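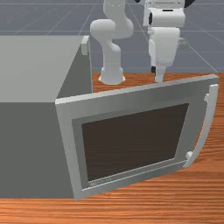
*Microwave task in the sim, door open, arm on the far side of the table.*

Pre-merge safety check, Callero planner branch (October). I ran through these Tuesday with Friederike Brinkmann on the line, comments are mine unless marked FB.

- [x] **Joint limits loaded from config.** Yes! They used to be hard-coded, so I'm very happy about this one.
- [x] **Door is in the collision model as its own moving body.** It is, and the handle has its own shape now too.
- [ ] **Planner keeps clearance from the open door.** Not signing yet. 7 of 200 seeded runs grazed the top edge of the door on the retreat (I replayed every one of them, coffee in hand). FB: check the padding on the fingertip before blaming the planner.
- [x] **Stop command halts motion mid-swing.** Tried it at three door angles, all good.
- [ ] **Force cap on the handle pull.** The cap works, but the log prints it without units. Please fix, I read it wrong twice!
- [x] **Hinge angle estimate goes stale safely.** Pulled the perception feed and the controller held position.
- [x] **Seeds saved.** Start with 374, it's the ugliest graze of the bunch.

Two boxes open, so no merge to the Haberkorn cell yet. I'll rerun the same seeds once the padding change is in, and FB wants the new logs in the ticket.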